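« On a d'abord accusé la pince »

Kanyarat Onsri rit quand on lui demande combien de cafés elle a bus en décembre. Elle ne sait plus, et elle préfère ne pas savoir. Ce mois-là, son équipe de Trirotach cherchait pourquoi un bras de préhension, irréprochable sur le papier, s'était mis à lâcher ses pièces au milieu du trajet, sans prévenir et sans la moindre erreur dans le journal.

Nous nous retrouvons dans la petite salle du rez-de-chaussée, celle dont la porte ferme mal, et sa collègue Setsuko Shibata nous rejoint avec un cahier à spirale rempli jusqu'à la dernière page. Elle l'ouvre, le referme, le pousse vers moi. « Tout est là-dedans, mais personne d'autre que moi n'arrive à me relire, alors je vais vous raconter. »

Le projet s'appelle Gondura. Il s'agit d'apprendre à un bras équipé d'une pince à deux doigts à saisir de petits objets de formes un peu ingrates, puis à les poser ailleurs sans les abîmer. Tout se passe d'abord en simulation, dans un moteur que la maison a baptisé Flovden, avant de passer au vrai bras, un Sarmiento que l'équipe bichonne depuis deux ans (et à qui l'on dit bonjour le matin, m'avoue Kanyarat en baissant la voix).

« En simulation, c'était magnifique, reprend-elle. On lançait la série le soir, on rentrait dîner, et le lendemain on avait une colonne de réussites. J'étais contente, je l'ai dit à tout le monde, j'ai même envoyé un message un peu trop enthousiaste à la direction. Vous imaginez la suite ! »

La suite arrive un samedi. Setsuko est seule avec le bras réel, pour une série d'essais qu'elle voulait terminer tranquillement. Une pièce glisse, part sur le côté et vient frapper le panneau de protection, à hauteur de visage. Elle se trouvait derrière le panneau, elle n'a rien eu, mais elle a appuyé sur l'arrêt d'urgence et elle est allée s'asseoir dans le couloir. « Je n'avais pas peur, enfin, un peu quand même. Ce qui me gênait surtout, c'est que le bras avait continué son mouvement comme si de rien n'était. Il est allé poser du vide, très délicatement, à l'endroit prévu. »

Elles ont commencé par la pince, ce que tout le monde aurait fait, je crois. Les patins ont été nettoyés, puis changés, le serrage contrôlé au dynamomètre, les câbles suivis un par un. Une semaine entière y est passée. « On l'a démontée deux fois, la pauvre, soupire Kanyarat. Elle n'avait rien. »

C'est Setsuko qui a proposé de revenir en arrière et de relire les essais de Flovden, y compris ceux que le logiciel classait comme réussis – surtout ceux-là, d'ailleurs. Il y en avait 343. Elle les a regardés dans l'ordre, sur un écran, avec son cahier à côté. « Au bout d'un moment, on ne voit plus une pièce, on voit une façon de tenir. Et j'ai remarqué que certaines bougeaient entre les doigts. Très peu, un petit pivotement au départ du mouvement, et après ça se recalait. »

Sur les 343 essais, 23 présentaient ce pivotement. Dans le simulateur, il ne portait pas à conséquence : une valeur de frottement, réglée trop haut des mois auparavant pour dépanner une démonstration, rattrapait la pièce comme l'aurait fait un morceau d'adhésif. Le vrai bras ne bénéficiait pas de cette générosité. Les pièces arrondies, plus larges en bas qu'en haut, tournaient, puis s'échappaient dès que l'accélération montait.

Je demande qui avait changé la valeur. Un silence, puis Kanyarat lève la main en souriant. « C'est moi. Il y avait même un commentaire dans le fichier, avec mes initiales, qui disait de penser à la remettre. J'aurais bien aimé accuser quelqu'un d'autre, croyez-moi. »

Le frottement a retrouvé une valeur mesurée sur de vrais patins, et les réussites en simulation ont chuté, ce qui a demandé quelques explications à la direction. Le bras vérifie désormais l'écartement des doigts pendant tout le trajet, et s'arrête s'ils se referment plus que prévu. La vitesse a été bridée tant que quelqu'un se trouve dans la salle. Quant aux séries du samedi, elles se font à deux, ou ne se font pas.

Reste une question qui agace Setsuko : les pièces percées. Elle soupçonne le modèle de contact de mal traiter les bords d'un trou lorsqu'un doigt s'en approche, sans pouvoir encore le démontrer. « J'ai commencé un deuxième cahier », dit-elle en cherchant son stylo. Kanyarat, elle, regarde l'heure : une série doit partir avant midi, et elle aimerait relire le fichier de réglages une fois de plus avant de la lancer.

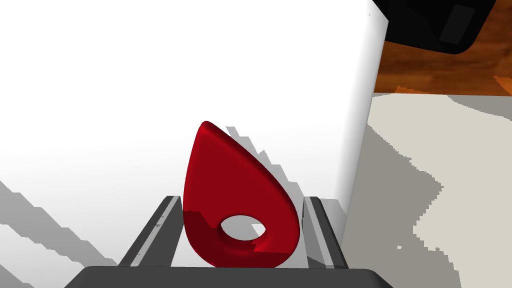

Dans le simulateur, une pièce rouge percée, tenue entre les deux doigts de la pince.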